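Teaching by demonstration: frequently asked questions

Otura runs sessions in which people show everyday table-top tasks by hand or by remote control, and the recordings are used to train robot arms. These are the questions we get most from new demonstrators and from labs thinking of booking the room. If yours is missing, write to the desk address on the contact page.

GENERAL

What does a demonstrator do?

You carry out a short task again and again while the movement of your hands is recorded. Most tasks take less than a minute. Picking something up and setting it down in a marked place is typical, and so is folding a cloth, opening a box or passing an object from one hand to the other. You don't need to know anything about robots or programming.

What is the difference between hand-held and remote sessions?

In a hand-held session you wear a gripper over each hand and work directly at the table. The gripper opens and closes as you squeeze, and you feel the object through it. In a remote session you sit at the Zulora console with a pair of control arms, and a robot across the room copies what you do. Hand-held work is quicker to learn. Remote work is slower but the movements are already ones the robot can make, so fewer recordings are thrown out.

Which one will I be put on?

New people start on hand-held grippers. You can ask to train on the console after your first 20 hours, and there is usually a waiting list in August when students are free.

Can I choose my tasks?

Within reason. The task list for the day is on the sheet by the door, and you can swap with another table as long as both sheets are changed before recording starts.

BEFORE YOUR FIRST SESSION

How long is the training?

One morning, from 9.30 until lunch. You fit the grippers, practise squeezing and releasing on soft objects, then do a set of practice runs. None of the practice runs are kept.

What should I wear?

Sleeves that stay up, or none. Please take off rings, watches and bracelets, as they catch under the straps. Flat shoes are best because you may be standing for part of the session.

I'm left-handed. Does it matter?

No. Two-handed tasks use both grippers, and for one-handed tasks we need people who lead with either side. Tell us when you sign up so that the sheet is right.

Do the grippers fit small hands?

The straps go down to a child's size, although all our demonstrators are adults. If the body of the gripper shifts when you turn your wrist, tighten the strap nearest the knuckles first. If it still shifts, ask for a foam insert.

DURING A SESSION

How many times do I repeat a task?

It depends on the task. A simple pick and place might need 83 good runs from one person before we move on. Harder ones are split between several people, and the largest set we have finished so far came to 562 runs.

Should I do it the same way every time?

The same task, yes. The same movement, no. Reach at a natural pace and let small differences happen. Between runs, put the objects in a slightly different place or turn them a little. A set in which the cup always starts on the same spot teaches the robot about the spot and very little about the cup.

What if I drop something?

Carry on if you can pick it up and finish within the time. Recoveries are useful – the robot will drop things too. If the object leaves the table, stop, say "scrap" clearly and start a new run.

Can I use my fingers if the gripper can't manage?

Please don't. The robot has no fingers to fall back on. If a task can't be done with the jaws alone, mark it on the sheet and we will change the object or the task.

Where do I put my hands at the start?

Rest both grippers on the near side of the table with the jaws open, count to two, then begin. End the same way. Software finds the beginning and end of each run from those pauses, and without them someone has to trim the recording by hand.

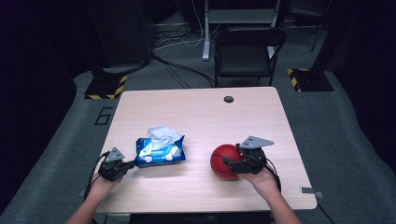

Why do you use ordinary household things and not test blocks?

Blocks are easy to grip and all behave alike. Household things squash, roll, slide and come in awkward sizes, and a robot meant for homes or shops has to cope with that. We still use blocks for the first hour of training and for checking that the equipment is set up properly.

How often can I take a break?

Ten minutes in every hour, and whenever your wrists or shoulders ache. Your sheet will still be there when you get back. Tired runs tend to be slow and jerky, and the checkers at Ustura reject a good many of them.

AFTER A SESSION

What happens to the recordings?

They go to Ustura the same evening for checking. Runs that pass are added to the set for that task, and the lab that asked for it gets a copy at the end of the month.

Is my face recorded?

The cameras are set to cover the table and the hands. If you lean in and your face is caught, that run is deleted at the checking stage. Voices are removed from every run before it is passed on.

How much does a robot need before it can do a task alone?

For a short task with one or two objects, Li, our test arm, starts to be reliable at around 333 good runs. Tasks with cloth, paper or anything that changes shape take more, and we would sooner not promise a figure for those.

Can I see the robot try a task I showed it?

Usually, a few weeks later. Ask at the desk for the next Li test afternoon. Space is short, so book first.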